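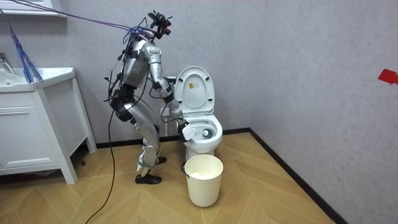

Slide 1 – Opening

Good morning, and thank you for coming to the smallest room in the house. (Wait a little, people still look for chairs.)

My talk is about cleaning the toilet in a small bathroom. I have worked 8 years with the cleaning of rented flats, first in Istwood and now for the Pirkness houses, and the toilet is the part where I get the most questions from new staff. It is also the part where most of the complaints come from. Last year we received 84 written complaints about bathrooms, and more than half of them concerned the toilet or the floor beside it.

Ask: who has learned this from a parent, and who from a training? Let them raise hands. Don't comment on the result.

Slide 2 – The brush

Point back to the first slide. White brush, round head, and the head is in the bowl. The handle is long enough that the hand stays well above the rim.

Say: the round head is good for the open part of the bowl, but it does not go by itself under the rim. You must tilt it. Start under the rim and go the whole way round, then the sides, and the outlet at the end. Many people begin in the water at the bottom and bring everything up with them.

Flush once with the brush still inside, so that it is rinsed in clean water. After this, lay the handle under the closed seat and let the brush drip over the bowl while you do the other work. Six minutes are enough. A brush that goes back into its holder full of water makes a bad smell, and guests notice the smell before they notice anything else.

We replace brushes every 6 months. Leinonen, who deliver for us, sell them in boxes of 100, so there is no excuse to keep an old one.

Slide 3 – How to stand

This is the slide I care for most. In a small bathroom there is often no space to kneel, and you also don't want to kneel on a floor which is not yet cleaned.

Bend the knees, lean from the hips, keep the feet on the floor. One foot a little nearer to the toilet than the other. The first slide shows it from the side and it is easier to see there than to explain.

What I see with new colleagues: straight legs and a round back. In one bathroom this does no harm. In a whole day of bathrooms it does.

(Show it myself, with the chair as the toilet. Then ask them to stand up and try it. If the room is too full, only the first row.)

Slide 4 – The wooden floor

Wood in the bathroom is pretty, and the herringbone pattern is very pretty, but it has many joints and each joint can take in water. In tiled bathrooms we were used to a wet mop. Here please forget the wet mop.

– Cloth well wrung out, almost dry to the hand.
– Wipe along the pieces of wood, then change the direction with the pattern.
– Drops from the brush are taken up at once, also when they are only clean water.
– Never put the bucket directly on the floor. Put a folded towel under it.
– No bleach on the wood. We use the Vamau soap for floors, one small spoon in the bucket.

Slide 5 – Outside of the toilet

The modern toilets with a smooth body are quick to wipe, and I am grateful for them. Still, look at the place where the toilet meets the floor, and at the side towards the wall. If you can't see it, feel with the cloth.

Pale walls behind the toilet show small splashes when the light comes from the side. Damp cloth, soft pressure. If you rub, the paint becomes shiny and the spot is worse than before.

Slide 6 – Order of work

Read slowly, they like to write this one down.

Cleaner into the bowl first and leave it. Then the mirror and the basin. Back to the bowl with the brush, seat, outside, wall. Floor last, walking backwards to the door.

Separate cloth for the toilet, another colour, always. Repeat this sentence.

Questions. If somebody asks about limescale, say that I have the handout by the door, and take the next question.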